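Home Our studies Take part News Contact

Filed under: Take part / Open calls

Households wanted for the Quezada spending diary, Pillholm and Bretwood

April 2021

Hondura is looking for households in Pillholm, Bretwood and the villages between them to keep a diary of everyday spending for 12 weeks. You do not need any experience of research and you do not need to be good with money. We want ordinary records from ordinary homes, including the weeks when very little is bought and the weeks when everything goes wrong at once.

The diary is part of the Quezada study, which looks at how people pay for small things: bread, bus fares, a haircut, a birthday card, a round of drinks, the window cleaner. Larger payments such as rent and council tax are well covered by other surveys. Small ones are not, and a lot of what is written about them is guesswork. Many shops in the area stopped taking coins and notes last year and some have not gone back. We would like to know what that has meant for the people who used to pay that way, and whether those who switched to cards have stayed with them.

What you would be doing

Each person in the household aged 16 or above who agrees to take part gets a diary. It is a stapled booklet with a page for each day. On the page you write down what you bought, the amount, where you bought it and how you paid. There is a column for cash, a column for card or phone, and a column for anything else, such as vouchers, cheques, a tab at the shop or a swap with a neighbour. If you bought nothing, you tick the box at the top and leave the rest blank.

Most people in the pilot filled the page in at the end of the day. A few did it as they went along and kept the booklet in a coat pocket or the glovebox. Either is fine. Please do not save it up for a whole week, as the small purchases are the first to be forgotten and those are the ones we are after.

Besides the diary there are four short telephone calls, one at the start, two during the study and one at the end. The calls are with the same interviewer each time where we can manage it. She or he will ask about anything that was unclear in the booklet, and about changes at home such as a new job, a baby or somebody moving out. The last call is a little longer and includes questions on saving, borrowing and what you keep in the house in the way of cash. You can decline any question and it will not affect your payment.

We also ask one person in each household to fill in a form about where payment things are kept. By this we mean purses, wallets, jars, tins, envelopes, card holders, money boxes and drawers. It sounds like an odd thing to ask about, but in the pilot it explained a good deal. People with a separate pot for the milk or the school trip often used cash for that one thing and a card for everything else. We do not ask for photographs of your belongings and we do not want to know exactly where in the house anything is.

Who can take part

We are looking for households of all sizes, from people living alone to large families and shared houses. You can take part if:

- your main home is in Pillholm, Bretwood or a village served by either post office
- you expect to be living there until the end of August
- at least one adult in the household is willing to keep the diary for the full period
- nobody in the household works for Hondura

You do not need a bank account. You do not need the internet. If you are between jobs, retired, studying, caring for somebody or off sick, we would like to hear from you as much as from anyone in work. In the pilot we had plenty of homeowners in Pillholm and very few tenants, and hardly anyone from the Bretwood side under the age of 30, so replies from those groups would be especially welcome.

A holiday does not rule you out. Take the diary with you and carry on, or tell us the dates and leave those pages empty.

Sharing a house with people who do not want to take part is also fine. You record your own spending and leave theirs out. If you pay for something on behalf of the house and they pay you back, write down the full amount and put an S beside it for shared.

What you will be paid

Each household that completes the study receives £171. It is paid in two parts, the first after the second telephone call and the rest when the last booklet has reached us. You can choose a bank transfer, a postal order or cash by recorded delivery. The amount is the same however many people in the household keep a diary, and it is up to you how it is divided.

If you have to stop partway through, we will pay you for the weeks you have done. You do not have to give a reason. Please send back whatever you have filled in if you are happy for us to use it.

The payment may count as income if you receive certain benefits. We cannot advise on individual cases, but we can send a letter setting out what the payment is for and when it will be made, which you can show to your adviser before you decide.

How the information is used

Your name and address are kept apart from the diaries. Each booklet carries a number only, and the list that links numbers to names is held in a locked cabinet at our office and destroyed once the last payments have been made. Shop names are replaced with a type of shop before anybody outside the team sees the records. Nothing you write will be passed to your bank, your landlord, the council or any government department.

The findings will be published as a report, and every household that takes part will be sent a printed summary. We posted an outline of the study to 1,507 addresses in the area over the winter, so you may have seen something about it already. If you threw that leaflet away you can still apply. If you returned the slip at the bottom of it, you are on our list and there is no need to write again.

Some questions we have been asked

Will anyone come to my home? No. Everything is done by post and telephone. The office in Pillholm is closed to visitors at present.

What about online shopping? Please include it. Write the name of the website in the place column and put the date you paid, which may be different from the date it arrived.

Do I have to include things I would be embarrassed about? You can write "private" and the amount. Several people did this and it caused no problems.

My children have pocket money. Does that count? Write it down when you hand it over. What they spend it on is up to them and does not go in your diary.

I find writing difficult. Can I still do it? Yes. We have a large-print booklet, and we can also take entries over the telephone every few days. Somebody else in the household may write for you if you prefer. Tell us when you apply and we will arrange it. Booklets and calls in Spanish and Polish are available too, and we will do what we can for other languages.

I keep accounts on a spreadsheet already. Can I send that? We would rather you used the booklet so that all the records look alike. You are welcome to copy from your own accounts as long as you note how each thing was paid for, as this is often missing.

How to apply

Write to or telephone Pilar Pereyra, study coordinator, at the Hondura office in Pillholm. Give your name, your address, a telephone number and the best time of day to reach you. It helps if you say how many people live in your household and how many of them might want to keep a diary, but this can wait until we speak.

We will ring you back within a week or so. The call takes a few minutes and covers the points above, and you can ask anything you like. If you still want to go ahead, we will post you a consent form, the booklets, a pen and prepaid envelopes. Booklets run for a month each, and you send one back before starting the next.

Households will be taken on in the order they apply until we have enough in each area. If we are full in yours, we will tell you and ask whether you would like to go on a reserve list – some households do drop out in the first fortnight, so it is worth saying yes.

If you have a complaint about the study or the way you have been dealt with, please put it in writing to the director at the same address. It will not be handled by the people who run the diaries.

Please pass this notice on to neighbours or put it up at work, in the shop or on the parish board. Paper copies are available from the office on request.
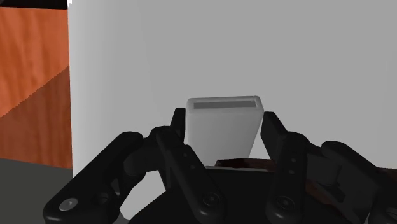 Pale grey box with a long slot in the top. Computer rendering.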